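Workshop notes: the hand-held grippers are up and running

If you've been in the back half of the shop lately you have probably stepped over a few power cords (sorry!) and wondered what the white cubes with the black squares were for. They belong to the Grillura build, our attempt at a pair of grippers you hold in your hands and use like a robot would, so that a home-made arm can later learn from the recordings. We've been at it since October, and this month it finally feels like a real thing.

The cubes are how the software knows where each hand is. Every face carries its own pattern, and as long as one camera gets a decent look at one of them, we can work out position and tilt. Version one had the marker on a flat plate, and it vanished every time you turned your wrist. The cube fixed that in one evening! 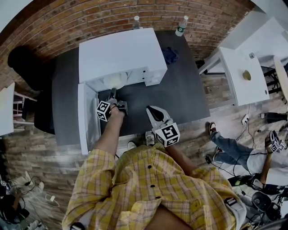 Left gripper in the microwave, right one open and waiting.

Why a microwave? It's a wonderful test piece. There's a door that swings into your way, a box you have to reach into without banging the sides, and a round plate that is pretty awkward to grab with two stiff fingers. We tried drawers and jars first and they were too easy, or maybe we just got good at them. Reaching into a box is also hard on the tracking, because the hand goes in and the cube has to stay where something can see it. Moving the cube farther back on the body helped a lot.

Each gripper has its own small camera too, looking out past the fingers. The lens is very wide, so walls bend and the gripper body takes up the bottom of the picture, but you get used to it fast. After an hour of going through clips I was reading them without thinking. 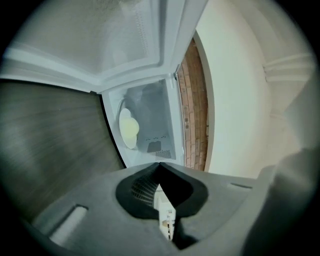 Words by Leire Montes, Grillura build group

We have 285 clips saved so far, and 70 of those are good enough to train on. The rest have dropped tracking, a bumped lens, or somebody forgetting to press record on one side (me, mostly). Bonifacio Garrido rewrote the sync script, which we call Civard, and now both hands line up without any fiddling. I can't tell you how happy that made me.

Still on the list: softer pads for the fingers, a lighter grip, and a tidy way to run the cables. We're printing the next set of finger parts in a bendier filament, and each one takes roughly 13 hours, so please be kind if the big printer is busy.

The next open session is 6th May. Come and try a pair on, they're great fun, and small hands are especially welcome as we're still sorting out the trigger reach.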